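Print this page | E-mail this page

Camel troops and water

gkumara
How did mounted units in the desert carry enough water in the First World War? My book gives 200 camels to a column and stops there.

T. Plattner
Small tanks called fanatis, one on each side of the camel. The horses were the real worry.

b_foley
I don't agree. Horses could go 60 hours at a push. Feeding them was harder.

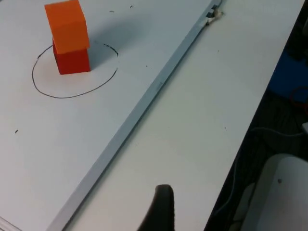
That figure is for the odd bad march – you couldn't plan on it.

T. Plattner
Fair enough, but wells still decided the route.

gkumara
Thanks both. I'll look at chapter 11 again.

E-mail this thread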